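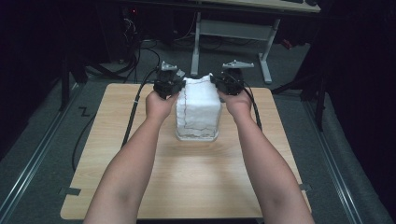

How often should the handheld grippers and their table get a full check?
Once before the first session of the day, and again any time a gripper has been dropped, swapped or unplugged. The short version takes me a few minutes, the long one eats most of a coffee break, and I do the long one on the first working day of every month.

Inspection checklist with comments, Doklow bench
Date of this round: December 22, 2021
Last round before the break, next one due in January

I've left the order the same as last time so you can lay the two sheets side by side. OK means OK, FIX means I fixed it on the spot, WATCH means I'm leaving it but I want it looked at again. My comments run long, sorry, skip them if you're in a hurry.

1. TABLE AND SURROUNDINGS

Tabletop sits flat and doesn't rock – OK
I leaned on all the corners with my full weight. Nothing moved. If it ever does rock, stop there and sort it out first, since everything after this step assumes a steady table.

Side brackets tight – FIX
The left one took a quarter turn. It's always the left one! I went easy on it, and please do the same. You want snug, and then you want to put the wrench down.

Tabletop clean – FIX
Dry cloth, then a damp cloth, then dry again. There was some sticky stuff left over from old tape and it came off with a fingernail. No spray cleaner on the table while the grippers are on it.

Floor clear where the operator stands – WATCH
I moved one loop of cable back out of the way with my foot and then felt guilty and did it properly by hand. The carpet hides black cable really well, so look down before you step in. I'd love a cable cover here and I've put one on the Stutidden order.

Floor rails clear on both sides – OK
Walk around them, don't step on them. I know it's quicker to step on them.

2. CABLES

Outer jacket, full length, both cables – OK
I run each one through my fingers from the gripper to the far end, slowly, with my eyes shut for part of it (you feel a nick long before you see it). Nothing on either side this time.

Strain relief at the gripper – WATCH
Right side is fine. Left side has a little more wiggle than I remember. It isn't loose enough to change today, but I marked it with a dot of paint pen so we can tell if it creeps.

Slack with arms fully reached out – OK
Hold both grippers, reach to the far edge of the table, then cross over to each side. Neither cable should pull at your wrist. If one does, feed more cable up from the floor and try again.

Cable ties – OK
Snug, no sharp tails. I trimmed one tail last month after it got me across the thumb and I still check for it every time.

3. GRIPPERS

Power off before this section – OK
Off at the supply, and then I squeeze each gripper once to be sure it stays quiet.

Body and shell – OK
No cracks. I look hardest where the palm wraps around, that's where the squeezing happens all day.

Top brackets – FIX
The right bracket had one screw backing out. I took it all the way out, cleaned the thread, put a small drop of the blue stuff on it and ran it back in. The left bracket got the same wiggle test and passed. Don't pick a gripper up by its bracket, ever. It's the handiest thing to grab and I have to tell myself off about it too.

Contact faces – OK
Wiped with a lint-free cloth. Both of them still have good bite and I couldn't find any shiny spots.

Open and close by hand – OK
Smooth all the way on both. The right one makes a tiny click near closed. It has made that click as long as I've had it, and the Preta log has it down as normal.

4. TWO-HANDED SQUEEZE TEST

This is my favorite bit, mostly because I get to stop crouching. Power back on, soft-covered test block in the middle of the table, one gripper on each side, and press inward until the block is held between them.

Both sides meet the block square – OK
Come in level. If one side lands high, the block wants to tip, and you'll end up chasing a fault that's really just your elbow.

Hold steady for 42 seconds – OK
I count it on the wall clock. Nothing crept and nothing buzzed.

Readings match left to right – WATCH
I got 248 on the left and around 200 on the right on the first try. That's a bigger gap than I like. I zeroed both and did it over, and the second try came out close enough to pass, so I suspect I started the first one with my hand already pressing. Please repeat this one in January and write down both tries, even if the first is ugly.

Block cover in good shape – OK
Check the seams and the bottom edge, where it rubs on the table. If the cover bunches up under the contact faces, smooth it out and start the test again.

5. OPERATOR

Sleeves, rings, lanyards – OK
Sleeves pushed up or buttoned, rings off, lanyard tucked in. Long hair tied back.

Stop button within reach of either hand – OK
I pressed it with my left, reset, then pressed it with my right. Both cut the power right away.

Wrists and shoulders – OK
Yes, this is on the list. The grippers don't weigh much until you've held them up for an hour. Take the break when the timer goes, and set them down gently with the contact faces apart.

6. OPEN ITEMS

Cable cover for the floor, on order from Stutidden.
Left strain relief, compare against the paint dot.
Squeeze readings, both tries written down.
Spare screws for the top brackets – we're down to 2 in the drawer and I'd like a full bag.
The Nugroho torque driver is due back from calibration. Until it's here, use the small hand driver and stop when it's snug.

Result for this round: fit for use, with the WATCH items above carried over. Sheet goes in the green folder, and please put the paint pen back in the top drawer with its cap on.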